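Kimora Library and Reading Garden: where we've got to
Progress report, 26th April

Hi everyone at Timmermans,

Thanks for your patience while I pulled this together. I know you like these short, so I'll try (I'll fail, but I'll try). The big news first: the roof is on! We closed up the last section over the children's wing two weeks later than I'd promised you, and I take the blame for that one. I kept going back and forth on the depth of the eaves, and by the time I'd made up my mind the carpenters had gone off to another job.

I'm glad we fought for the deeper version, though. The reading room faces southwest, and the old drawings had the afternoon sun landing right on the tables. With the longer overhang you get a band of shade along the whole window seat, and the room stays bright all the way to the back wall. I sat in there for an hour with my laptop and didn't want to leave.

On to the walls. The brick came from Bilia, 246 pallets of it, and the color is warmer than the sample panel we all looked at last fall. I was nervous. Then we laid the first stretch next to the old post office and it looked like it belonged on the street, so I've stopped worrying. Lăcrămioara Căpraru has redrawn the corner detail where the new brick meets the old stone, and her version loses that ugly metal strip you all hated. You were right about it, by the way.
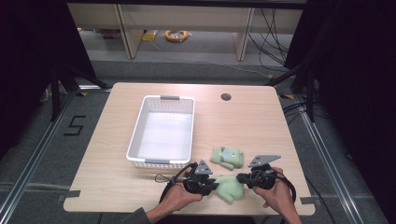

The courtyard is where I need a bit of understanding. We found an old cistern under the spot where the big maple was supposed to go. It's a lovely thing, vaulted, dry as a bone, and in much better shape than anyone would have guessed. I'd like to keep it and move the tree 15 feet east, closer to the story steps. That means redoing one drain run and shifting a bench. The new planting plan is attached, and I think the courtyard is better for it: you'd come in through the gate and see straight across to the front desk.

Inside, the stair is framed and waiting on its oak treads. Fidano has the shelving in production, all 513 units, and they've agreed to hold the delivery until the floors are sealed. The lighting is the one thing I'm still unhappy with. The pendants over the main desk hang too low and feel fussy, and I'm looking at something plainer.

Money: we're inside the budget you approved, and the drain work can come out of contingency. I'd want your okay in writing before we dig.

For May, the plan is floors, stair treads, the window seats and, if the weather behaves, the first half of the paving. Come and see it before the paving starts if you can, and wear boots, the path from the gate is still mostly mud.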